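Glaze fit and the dishwasher problem
Posted 08/01/2018

Marjatta Heiskanen has tested ceramic glazes for most of her working life, first in the lab at Ahonen and now from two rooms behind the Pirivcombe pottery. The work consists of putting fired ware through heat, cold, acid and detergent until something changes, then writing down what changed. I spoke with her there in February and again by phone while preparing this piece. We kept mainly to tableware, which is the bulk of what she is sent.

Her first topic was thermal expansion. A glaze is a layer of glass bonded to a clay body, and both shrink as the kiln cools. If the glaze shrinks more than the body, it ends up in tension and crazes. If it shrinks less, it ends up in compression, and a small amount of compression is wanted. "Glass is strong when you squeeze it and weak when you pull it," Heiskanen said. "So you set the recipe up to be squeezed a little. Go too far and it flakes off at the rims and handles. That's shivering, and I would take a crazed plate over a shivered one any day, because the flakes are sharp."

Crazing can be delayed. A plate may come out of the kiln clean and show its first lines months later, particularly if the body is porous and takes up moisture. The body swells slightly as it does so, the compression in the glaze is used up, and the lines appear. Potters tend to blame the dishwasher.

"The dishwasher gets blamed for everything," she said. "Sometimes it's guilty. With delayed crazing it mostly speeds up what was coming." 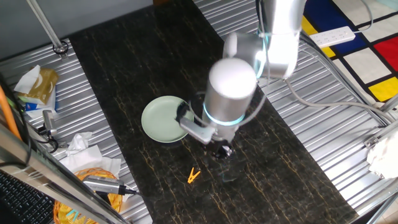
Her standard test for fit is a cycle of oven and ice water. The piece is heated through, dropped into the bath, dried, inked and examined under a raking light. She repeats this six times for domestic ware, raising the temperature at each step. A piece that survives the full run without a line is passed. A piece that fails on the last step is reported with the temperature, and the potter decides. She does not give grades.

Gwilym Gittins, who runs the kilns at Pirivcombe, disagrees with her on that point. He would prefer a plain pass or fail. "I've got a shelf of her reports and every one of them ends with a number and no opinion," he said. "I have to sell the things. I need to know if I can sell the things."

Heiskanen's answer was that a serving dish and a tea bowl do not lead the same life.

The second topic was surface durability, and here the detergent matters a great deal. Modern dishwasher detergents are strongly alkaline, and alkali attacks the silica network of the glaze directly. A glossy surface goes slightly dull first. Color loss follows if the pigment sits near the surface. Matte glazes are harder to judge. Some are matte because fine crystals have formed in a well-melted glass, and these can be very durable. Others are matte because they were never fully melted, and they do poorly.

"You can't tell the two apart by looking," she said. "You can't tell by feel either, though people try. Fire it hotter. If it goes shiny, it was underfired. If it stays matte, you have a real matte."

Her alkali test is a long soak in hot sodium carbonate solution, with half of the sample left above the liquid for comparison. The acid test uses vinegar at room temperature for three days, and a slice of lemon left overnight gives a rough version of the same result in a kitchen. A change of color in either one is a reason to send the piece for a leach test at an outside lab. Copper greens are the usual concern, since copper loosens the glass around it when there is too much in the recipe. Greens made from chrome, or from a prepared stain, generally hold better. 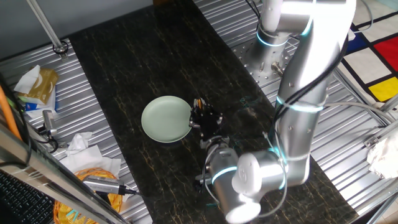

Metal marking is the complaint she hears most from restaurants. The gray lines on a used plate are usually deposits of metal from cutlery, and they come off with a mild abrasive cleaner. If they return within a week, the glaze surface is rough at a very small scale and is filing the knife. Zircon, added as a whitener, is a frequent cause. Its particles are harder than the glass and stand slightly proud of it. Heiskanen's advice is to grind the glaze longer or to put a thin clear coat over it – the second costs more and works more reliably.

She keeps her records on paper cards and has 3,406 of them. Of these, 622 concern a single recipe, a satin white from Patava that was passed from studio to studio and altered at each one. She intends to publish the series when she has finished checking the firing notes. Hertta Vuorinen is helping her transcribe them, and they have found that the notes often omit the cooling rate. "People write down the top temperature and go home," Heiskanen said. "Half of what I want to know happened after that."

Asked what a small studio without a lab should do, she suggested a freezer, a kettle, a bottle of drawing ink and a notebook. Freeze the piece overnight, pour boiling water over it in the sink, ink it and look. Wear eye protection. Test the thickest and thinnest applications of the glaze separately, and repeat the whole thing whenever the clay supplier changes a bag.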